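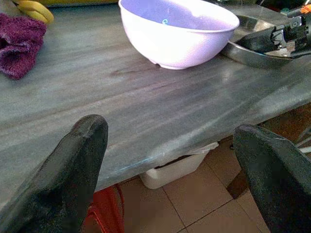
Plan de travail en pierre grise veinée, bord arrondi.

Menditz, l'album : questions fréquentes

Cette page regroupe les questions reçues depuis l'annonce du nouvel album de Cirkarora. Elle est mise à jour quand une réponse change.

Quand sort l'album ?

Menditz sort en mars, à minuit heure de Paris, sur toutes les plateformes en même temps. Les magasins le reçoivent la veille mais ne peuvent pas le vendre avant l'ouverture du lendemain.

Combien y a-t-il de titres ?

Neuf titres en version numérique et en CD. Le vinyle contient les mêmes, dans un ordre différent, car la face B aurait été trop longue avec l'ordre d'origine. « Silla » ouvre donc la face B du vinyle, alors qu'il arrive en troisième position partout ailleurs.

Qui joue sur le disque ?

Cirkarora est toujours un duo : Sun-ja Do au chant et aux claviers, Yoon-hee Oh à la basse et à la programmation. La batterie de « Yeom » et celle du dernier morceau ont été enregistrées par un musicien de session crédité dans le livret. Il n'y a pas d'invité au chant.

Les morceaux joués en concert l'an dernier sont-ils dessus ?

Deux sur trois. « Yeom » et « Silla » y figurent dans des versions plus courtes que celles des concerts. Le troisième, que le public appelait « le lent » faute de titre, n'a pas été retenu. Yoon-hee Oh souhaite le réenregistrer, aucune date n'est prévue.

L'album est-il chanté en français ?

En français et en coréen. Cinq morceaux sont en français, trois en coréen, et le dernier est instrumental. Les traductions sont imprimées dans le livret du CD et du vinyle. Les acheteurs de la version numérique reçoivent un PDF.

À combien d'exemplaires le vinyle est-il pressé ?

2000 exemplaires, non numérotés. Un second pressage dépendra des ventes et de la disponibilité de l'usine. S'il a lieu, la pochette sera identique et le disque sera noir lui aussi.

Qu'y a-t-il dans le coffret à 149 euros ?

Le vinyle, le CD, une cassette des maquettes, les partitions des neuf titres et un tirage de la pochette signé par les deux membres du groupe. Les frais de port sont compris pour la France et la Belgique. Pour les autres pays, ils s'affichent au moment du paiement.

Les maquettes de la cassette seront-elles mises en ligne ?

Non. Elles ont été enregistrées sur un quatre-pistes et le groupe préfère les laisser sur ce support. Il n'y a pas de code de téléchargement avec la cassette.

J'ai précommandé, quand serai-je débité ?

À la commande pour le coffret, à l'expédition pour le reste. Si vous avez commandé un coffret et un autre article ensemble, le paiement est fait en une seule fois et les articles partent dans le même colis.

Puis-je annuler ou changer d'adresse ?

Oui, tant que la commande n'est pas marquée « en préparation ». Répondez au mail de confirmation en indiquant la nouvelle adresse complète. Les messages envoyés sur les réseaux sociaux ne sont pas traités par la boutique.

Y aura-t-il une tournée ?

Des dates sont en cours de réservation pour l'automne. Les abonnés à la lettre d'information recevront la liste avant l'ouverture de la billetterie. Il n'y aura pas de concert le soir de la sortie, seulement une écoute publique à 19 h chez un disquaire dont l'adresse sera communiquée par la même lettre.

Que veut dire « Menditz » ?

C'est un mot inventé par Sun-ja Do pendant l'écriture du premier morceau. Il remplaçait des paroles qui n'étaient pas encore écrites et il est resté dans le refrain. On prononce le z.

Puis-je utiliser un morceau dans une vidéo ?

Pour une vidéo personnelle non monétisée, oui, en citant le groupe et le titre. Pour tout le reste, il faut une autorisation écrite. Comptez trois semaines pour la réponse.

3 commentaires

basse_continue
Merci pour l'info sur l'ordre du vinyle. Je trouve dommage que « Silla » ne soit plus juste après « Yeom », en concert l'enchaînement marchait très bien.

Maëlle R.
Est-ce que les partitions seront vendues à part ? Je n'ai pas de lecteur cassette et 149 euros c'est trop pour moi.

petitlabo
Même question pour les partitions. Et j'espère qu'ils sortiront le lent un jour, c'était mon préféré du concert.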